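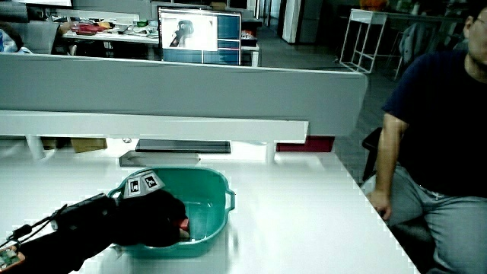
According to Guilan Kang, the first week of collecting is always thrown away, and students should be told so before they start. Last year's group weren't told. They kept everything, trained on it, and spent most of October working out why the arm paused above every object for a second before closing. The pause was in the examples. People new to the hand-held gripper stop to check their aim, and the model learned the stop along with the grasp.

We will follow that advice this year. Everything recorded in week one goes into a folder called practice and stays there.

Week 4 notes: Collecting demonstrations by hand
Serkbridge, Robot Learning, second-year stream
Notes by Seon-mi Na

1. What we are collecting

A demonstration is one complete run of a task done by a person, recorded so that a learning system can copy it. For this unit the task is picking a small object out of a container and setting it down on the table. One pick and one place make one episode.

You hold the gripper and do the task yourself. No arm is involved at this stage. The tags fixed to the gripper let the tracking software work out where it is and how it is tilted, as long as a camera can see them. The opening of the jaws is logged separately. Put the two together and you have a path through space with an open or closed value at each step, which is what we train on.

The older method, driving the arm by remote control, is covered in week 6. It gives you data that already matches the arm's own joints, but it is slow and tiring. Most students manage far more episodes in an hour by hand.

2. Why containers are harder than a flat table

Picking from a bare tabletop can be done with the gripper coming in from almost any side. A container has walls. The jaws have to come over the rim, go down, close, and come back up without catching. Three things go wrong often enough to list.

Rim contact. The gripper body is wider than the jaws. If you come in at a low angle the body hits the rim before the jaws reach the bottom. You will feel it in your wrist and correct for it without thinking. The arm will not feel it in the same way. Mark the episode as contact and do another.

Lost tags. When you reach down and tilt, the tags can turn away from the camera. The software fills short gaps by guessing. Anything longer and the path jumps. Check the tracking plot after each batch of episodes and not at the end of the session.

Shiny surfaces. Glossy plastic throws back the ceiling lights, and the bright patches move in the gripper's own camera view as you move. This is not a reason to avoid glossy containers. The finished system will meet them. It is a reason to record with more than one container and in more than one spot on the table.

3. Variety

The most common fault in student sets is sameness. A person sitting comfortably will put the object back in nearly the same place every time, reach along nearly the same line, and finish in the same corner. The set looks large and contains very little.

The Gudeo set, which you have on the shared drive, is a good one to look at for this. It has 889 episodes. Plot the starting positions and you will see two tight clumps and not much else. A model trained on it does well inside the clumps and poorly everywhere outside them. The Jiang set has 600 episodes, spread much more evenly, and the model trained on it was the better of the two in our tests last year.

To force some variety, use the placement cards. Draw a card, put the object where the card says, do the episode, put the card at the bottom of the pile. It feels slow for the first half hour. Change the container position every time you finish the pile. Swap operators at the same point. Left-handed operators should use their left hand — please don't switch to match your partner.

4. Speed and style

Move at the pace you would use to pick up a pen. Very slow demonstrations are hard to learn from, as long stretches of nearly still data tell the model that staying still is usually correct. Very fast ones blur the camera and lose the tags.

Decide with your partner on one way of doing the task and keep to it. If one of you comes straight down and the other sweeps in from the side, the model may try to average the two, and the average can run straight into the wall of the container. Straight down is the agreed method for this unit.

Failed grasps: if you miss and recover smoothly, keep the episode and tag it recovery. These are useful. If you miss and stop, or speak to someone, or reach in with your other hand, discard it.

5. Session procedure

Clear the part of the table you will be working in. Check that the calibration file was made that day. Start Gredirance and wait for the tracking light on screen to go green. Record one test episode and play it back before going on.

For each episode: gripper at the rest position, press record, do the task, return to rest, press stop. Add the tag. The return to rest matters, and episodes without it are cut automatically by the cleaning script.

Stop after 45 minutes and swap or take a break. Tired hands make short, sloppy paths, and it shows in the plots.

6. What to hand in

Each pair hands in 500 clean episodes by the end of week 7. Clean means tagged, with a full return to rest and no tracking gap longer than the limit in the lab sheet. Expect to record over 600 to get there. Include your raw files as well as the cleaned ones, and a page on what you discarded and the reasons.

For the tutorial, bring a plot of your starting positions and a plot of your approach angles. Guilan will be in for that session and will go through them pair by pair.

Reading: chapter 2 of the course reader, skipping the section on joint limits. The part on time alignment is worth reading twice if you haven't worked with two data streams before. The lab sheet with the gap limit is on the shared drive next to the Jiang set.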